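Gripper trials: your questions
April | Mingxuan Jia
Print this page | E-mail this page

Which grippers did you compare?
The Tekin and the Stotau, on the same pair of arms, with 200 pick attempts each. The Tekin managed 154 and the Stotau 108.

What gave the most trouble?
Thin plastic bags – the fingers tend to close on a fold and lose it.
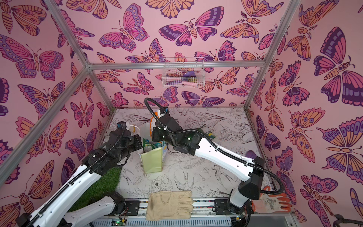
Mingxuan Jia

Where is the camera mounted?
On top of each gripper, one per arm. We tried a single overhead view first and the arms kept blocking it.

Does the patterned background matter?
Yes. Results on a plain white floor were better for both grippers, so we report the two separately.

Print | E-mail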